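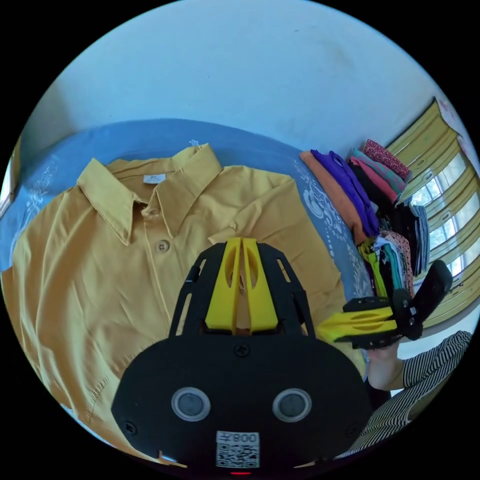
4.2 Packing and dress on long voyages

Soledad Pastor
February

Passengers on long voyages must decide at home what they will wear for many weeks. In the survey, 1284 passengers of the Trorden line answered the questions on clothing, out of 3193 who received the form. The voyages all began in Grudeven and had formal evenings at regular intervals. We were interested in how the printed dress advice was understood, and in how much of the packed clothing came home unworn.

The advice used three terms: formal, smart and relaxed. The first term caused little difficulty. The second was read in very different ways. Many first-time passengers understood it as a jacket and tie, while returning passengers considered a shirt with a collar to be enough (Figure 3). Some couples reported that they had discussed this point more than the choice of cabin. The same disagreement was found by Juška in her interviews with river passengers, although her group was smaller and the voyages were short.

Returning passengers packed fewer formal items, but they did not bring less luggage in total. They replaced evening clothes with day clothes, books and medicines. Several wrote that the ship's laundry was slow after a port day, and for this reason they carried enough shirts for 10 days. Passengers who boarded at Dulside, in the middle of the route, had to fly first and were limited by the airline. They used the laundry more often and complained about it more often too.

Figure 3. Collared shirt in mustard yellow, laid out on a blue sheet.

We did not ask about the cost of clothing bought for the voyage. A few respondents gave this information in the free comments, but the answers are too uneven to be compared. The evening programs, for which most of the formal clothes were intended, are treated in the next section.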